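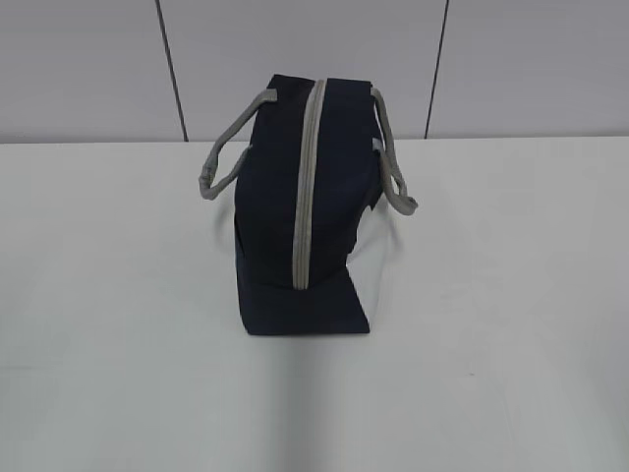 Surname History Project: Progress Report to the Kimbridge Fund

Prepared by Csenge Jakab, 14/09/2025

Summary

The project studies how Hungarian family names were changed, translated or kept by families who emigrated, with the name Mészáros as our main line. The work is mostly on schedule. The reading of the parish registers is finished, the database is open to the team, and the first family booklet is in draft. One part, the interviews, is late, and I explain this below.

Work on the name Mészáros

Mészáros is an occupational name and means butcher. It is common in all parts of Hungary, so two families with this name are usually not related, and this makes our work slow. In the registers we found the spellings Mészáros, Meszaros and Mesaros, sometimes for the same man in the same year. Veronika Szabó decided that each spelling should be entered exactly as the clerk wrote it, with the modern form in a separate field. I agree with this decision, although it meant that we had to correct many of our early entries.

We have now entered 700 records of baptism, marriage and burial. Every record was read by one person and checked by another. Where the two readings did not agree, both are kept – the reader of the database can see them and judge.

Families who changed the name

Noemi Crenshaw followed the emigrant branches. She has two lines which are well supported by documents. In the first, the family simply dropped the accents. In the second, the sons began to use the name Butcher, but their father kept Mészáros until his death, and the gravestone carries his name in the old form. A third line looked promising in January, but the birth years do not fit, and we have put it aside.

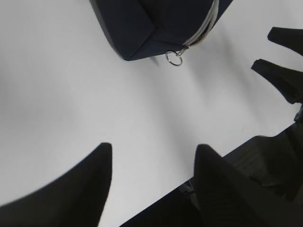
Database

The records are kept in Wudon, which Rogelio Layug adapted for our needs. It can now search without accents and it can show all spellings of one name together. Exporting a family tree still gives errors when a person married more than once. Rogelio knows the cause and expects to correct it before the next report.

Interviews

We planned to speak with older members of the families about how the name was pronounced at home and at school. Ákos Antal prepared the questions and the consent form in both languages. The form had to be rewritten after comments from your office, and we waited for the new version before contacting anyone. The first calls are now being arranged.

Money

Spending is within the budget. The copying fees were higher than planned, but travel was lower, as many registers could be read online. We ask for permission to move the unused travel money to the printing of the booklet. Stallance has sent us a price for printing, and I attach it to this report.

Next steps

– Finish the draft booklet and send it to both families for comments.
– Complete the interviews and type them out.
– Correct the export of family trees.

Please send your answer on the travel money to me, with a copy to Veronika Szabó.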